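Burnden House, shared flat, second floor
Room inspection checklist, with comments
Inspected by: Sandro Morelli
Date: May 3, 2026

Marks used: OK, Fix, Watch

1. Entrance and hallway
Door closes by itself: OK
Smoke alarm tested with button: OK
Comment: Shoes are again kept on the way to the exit. I moved them to the shelf. Please leave the full width of the hallway free, also at night.

2. Kitchen
Stove knobs: Fix
Fire blanket on hook: OK
Extension cords: Watch
Comment: One knob turns without stopping at the off position. I have put tape on it and the burner must not be used until the new knob is there. The kettle and the toaster share one extension cord. They should each go to the wall.

3. Bathroom
Shower water temperature: OK
Outlet beside the mirror, trip test: Fix
Non-slip mat: OK
Comment: The outlet did not trip when I pressed the test button, 3 times. I switched it off at the panel. Until the electrician has come, please charge nothing in the bathroom – no shavers, no toothbrushes, no hair clippers. Small electric things can stay in the common room, in a cup or a box, away from the sink.

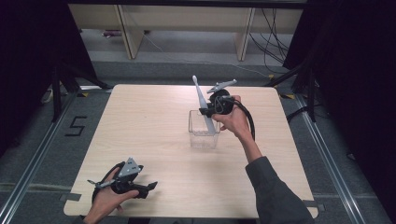
Electric toothbrush in a clear plastic container, on the table.

4. Common room
Window opens fully and stays open: OK
Heater distance to curtain: Fix
Table, legs and edges: OK
Table surface: Watch
Comment: The heater stands 140 mm from the curtain. The house rule is 300 mm as the minimum, so it must be moved or the curtain must be shortened. I pushed the table from each side and it does not rock. I passed my hand along all edges and found no splinters. For the surface I write Watch only for the reason that hot pans were put on it last winter. Please use the cork mats, they are in the drawer under the microwave.
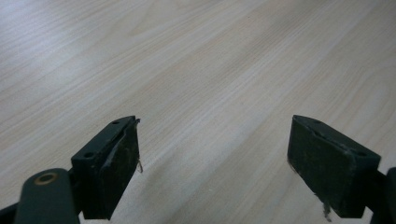 Milagros Ledesma wrote on the sheet that the cork mats are too small for the big pot, and she asks if the house can pay for 2 larger ones. She also would like to know who moves the heater, as it is heavy and the wheel on the left side is stuck.

Answer to both: yes for the mats, please keep the receipt. The heater I will move myself together with Rhun Nicholas when he brings the new stove knob.

5. Balcony
Railing: OK
Drain: Fix
Comment: The drain is full of leaves. Gloves and a bucket are in the cellar.

Still open
Stove knob – Rhun Nicholas
Bathroom outlet – electrician, ordered
Heater – Morelli and Nicholas
Drain – the tenants, before the end of May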